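Can a machine do the washing-up yet?

Jul 20, 2025

My mother bought her first washing machine second-hand, a model from 1955 that had to be filled with a hose. She still talks about it as the best thing that ever came into the house. I mention it because when people ask me whether robots can do housework yet, I tend to say that the biggest part of the job was done a long time ago by a drum and a motor. What is left is the fiddly stuff: clearing the table, putting bowls away, picking up whatever somebody dropped next to their plate.

I have been following this fiddly stuff for a few years, first at Hullix, where I worked on packing lines, and now mostly as a hobby. The short answer is still no, with some conditions.
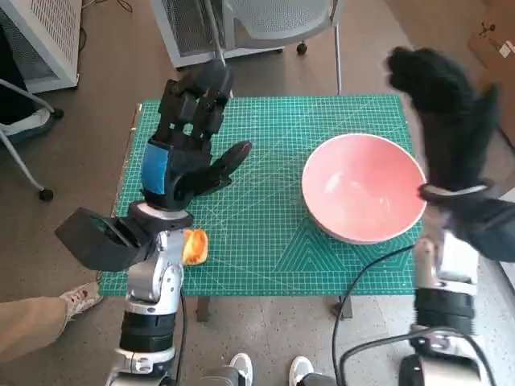 A bowl is harder than it sounds. The rim is thin and curved, the glaze is smooth, and a hand coming from above has to decide whether to pinch the edge or go round the outside. People do both without thinking and swap halfway through if it feels wrong. Most machines choose one way at the start and stick to it. Food is another matter again. A bread roll gives when you squeeze it, and no two are the same shape.

On the packing lines we got round all this by never letting anything vary. Every carton came in the same way up and at the same spacing. The line ran at 694 cartons an hour and I was proud of it, but turn one carton on its side and a person had to walk over and fix it. A kitchen is nothing but cartons on their sides.

Uyên Ngô, who used to share an office with me in Trunau, has a simple test. She wants the same table cleared 100 times by the same machine, with nobody touching it in between, and all the failures written down. She doesn't care how fast it goes. I think that is fair, and I have yet to see anyone publish it for a home kitchen. 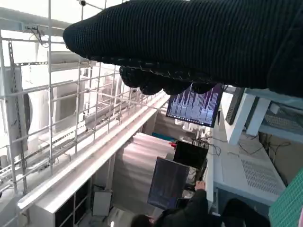 Cost is the other thing I get asked about. People look at the price of the arm and forget the rest. The hands wear, and a covering over the fingers will need replacing at some point. Then there is everything that sits round the robot. A couple of monitors, a laptop with someone at it and a tangle of black cables along the desk all take up room and money, and my kitchen has space for a kettle. Until the whole lot fits under a worktop I can't see it being sold to households.

Shop floors are closer. If the job is the same few objects on the same bench, I would expect useful work fairly soon. I'm going to look at the Flillero sorting cell in October and will write that up separately.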